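Godden Flunena table, dark gray top, white legs: review after one winter of use
Written by Tùng Khổng
Category: Tables and desks

I wanted a table that is big enough for two kinds of use. In the morning it is for work with the hands, cutting, sorting, gluing and so on, and later it is for food. Before the Flunena I had an old kitchen table with a gap along the middle, and all the crumbs of its life were living in this gap. So my first wish was one top in one piece. The second wish was a dark color, and I will come back to this, because I am not sure any more that it was a wise wish.

I bought the table at Stojanović, the furniture shop behind the bus station in Gultotia. In the shop they have it standing between beds, in a corner with poor light, and I recommend you to ask them to bring it near the window. In the corner the top looks black. By the window you see that it is a charcoal gray with a faint wood grain. My wife says it is the color of a wet road. I like it.

Delivery and assembly

The box weighs more than the shop paper says. The delivery man left it at the bottom of the stairs, and I opened it there and carried the pieces up one after another. The top was packed well, with thick cardboard on the corners. One of the legs had a small scratch on the inner side, where it can't be seen, and I did not complain about it.

The instructions are drawings only. They are good drawings until step 4, where the direction of the leg is not clear and it is possible to fix it the wrong way around. I did so. When you stand the table up you notice it immediately. The tool in the bag is soft metal and it began to turn round in the screw head, so I used my own key from the bicycle set. After one week I tightened everything again, and since that time the table does not move when I lean on it. On a smooth floor it slides a little when pushed from the short side. I put felt under the legs in the first days, which made this worse, and then I changed to rubber.

The surface

Now to the dark color. On a dark gray top you see flour, paper dust, salt, bread crumbs and every hair of the cat. On my old table, which was the color of bread, you saw nothing. I was shocked in the first week how much falls from my hands during one day! The good side is that I clean more. I keep a dustpan and a yellow cloth close to the table now, and before food comes I do the whole top once with each.

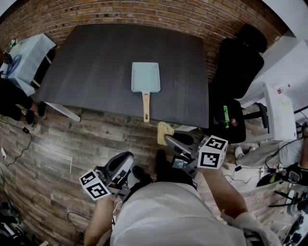
The light blue dustpan on the table top, before the brick wall. It has a wide flat scoop.

The edge of the top is helpful for this. You can hold the dustpan just under it and push the crumbs over, and they do not stay hanging at the rim like they did with my old table, which had a kind of raised lip. The fuzzy sort of cloth takes the fine dust better than a smooth one. With a smooth cloth and too much water you get gray stripes when it dries, and in the evening under the lamp they are quite ugly. Use little water, and wipe along the grain and not across it. I don't know why it makes a difference but it does.

I made some tests that the shop would maybe not like. Tea, left for one night: no mark. Beet juice, left during lunch: no mark. A permanent pen: it went away with alcohol, but the place is a bit more shiny now if you look from the side. Hot pan: I did not try, and the paper in the box says not to do it. White glue can be lifted with the fingernail when it is dry. The glue from a price sticker was the worst enemy of all, and I needed cooking oil and a lot of patience.

Scratches are less visible than I expected. The faint grain hides the short ones, if they go in the same direction. A long scratch across, from a ceramic pot without feet, I can find every time. My wife can't find it.

Size and place

For our room the size is right. You can sit with your work in the middle and have the lunch box next to it, and your elbows don't touch anything. If you are more short than me you will possibly not reach the far side without standing up. I must stretch a little to take something from the center when I sit deep in the chair. 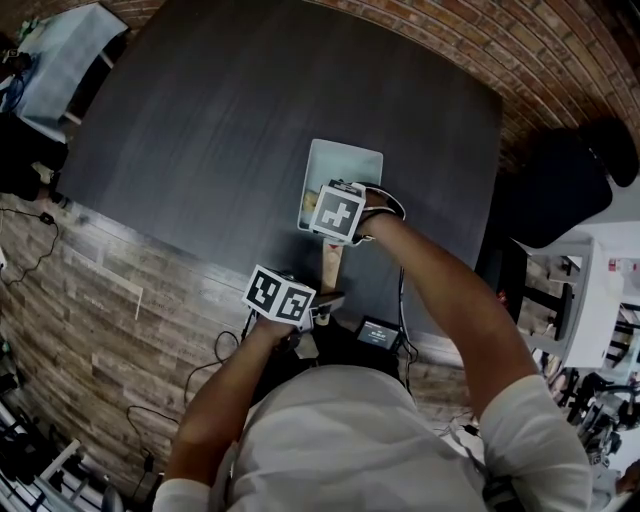

A small translucent white box in the middle of the top. The black office chair stands by the wall.

The height is normal for a dining table, so for an office chair it is a bit high. Ours is adjustable and I put it up by a few clicks. If your chair has arms, please measure before buying, since the beam under the top takes away some space and the arms of my cousin's chair do not go under. She returned hers for this reason, and the shop took it back without discussion.

There is no hole for cables and no hook under the top. For a dining table this is correct, but Godden writes "work and dining" on the box, so I think one hook would not be too much to ask. Cables go over the edge and hang down where they want. I bought small adhesive clips. Two of them fell off in the summer heat and the others are still holding.

With the floor and the wall it goes nicely. Our floor has the look of old planks, gray and brown mixed, and I was afraid that one more wood pattern would be too much for the eyes. The grain of the top is so faint that it does not fight with the floor. The red brick makes the gray a little warmer. The white legs I would not choose a second time. They show each touch of a shoe, and the vacuum cleaner has left a dark line on one of them which I can't remove completely.

Price

I paid 2847 with delivery, in the spring sale. Without the sale I would think longer. The smaller model costs 2000 and has the same top and the same legs, so for one person who only works at it, I believe the small one is the better purchase.

What I like
- the top is one piece, without a gap
- it stands firmly after the second tightening
- glue, tea and beet juice leave no mark
- the edge, when you sweep

What I don't like
- all crumbs are visible
- white legs get dirty
- step 4 in the instructions, and the soft tool
- no place for cables

My mark is 4 from 5.

Addition in June: a reader asked if the top becomes hollow or soft in the middle. I laid a long ruler on it this morning and there is no light under the ruler. Another one asked about the smell in the first days. Yes, there was a smell, like a new shoe, and we kept the window open until it was gone. If someone has the same table with the black legs, please write to me how they look after some months, I am thinking to paint mine.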